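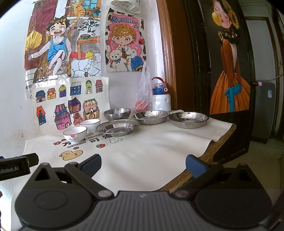 Setting up your Skulell adjustable pillow

Hello, and thanks for buying one. I'm Lakshmi Pillai and I write the guides for our bedding, mostly at my kitchen counter with the thing itself squashed under one arm. This section covers unpacking, filling and the first couple of weeks of sleeping on it. Washing comes in the next section.

1. Unroll the pillow as soon as you can after it arrives. It's packed very flat, so cut the outer bag along the dotted line and keep your scissors well away from the cover underneath (I've ruined two this way, and I wrote the dotted line bit!).

2. Lay it somewhere airy and leave it alone for 18 hours. It will look lumpy and a bit sad to begin with. Give it a shake before you go to bed and another in the morning.

Note: there may be a faint smell when you first open the bag. An open window sorts it out.

3. Find the inner zip, on the short side next to the care label. The spare filling is in the small cotton bag tucked inside. Take that out before you try the pillow or you'll think we've sent you a brick.

4. Lie down the way you normally sleep and get someone to look at your neck, or use a mirror. Side sleepers usually want more filling, front sleepers a good deal less. Add or take out one handful at a time, then close the zip and try again.

Caution: the filling is loose and small children will find it fascinating. Do this step with the door shut, and put the spare bag away on a high shelf when you've finished.

5. Now sleep on it for 14 nights without fiddling. I know, I'm terrible at this myself. Your neck needs a while to get used to a new height, and if you change the filling every evening you'll never know which amount suited you.

6. If it still feels wrong after that, change it by one handful and give it a few more nights. Write down what you did on the card in the box. It's a great help if you ring us later.

Note: the Daly cover fits this pillow, and so do most ordinary pillowcases about 70 cm long. The Bradau cover is cut for our smaller travel pillow, so please don't force it on, the seams will go.
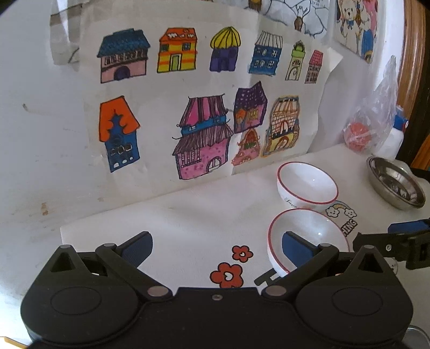 Njoroge Mfinanga wrote to us in April to say that step 4 had him stumped: he sleeps on his side until the small hours and then rolls onto his back, so which height was he meant to choose? He'd settled on the lower one and was getting on fine with it, apart from a stiff shoulder on the first few mornings.

I'd do the same. Start low, fill up slowly, and if the shoulder grumbles for longer than the trial fortnight, put one handful back in.

7. Once you're happy, tie up the cotton bag and keep it. The pillow settles with use and you'll want a top-up eventually.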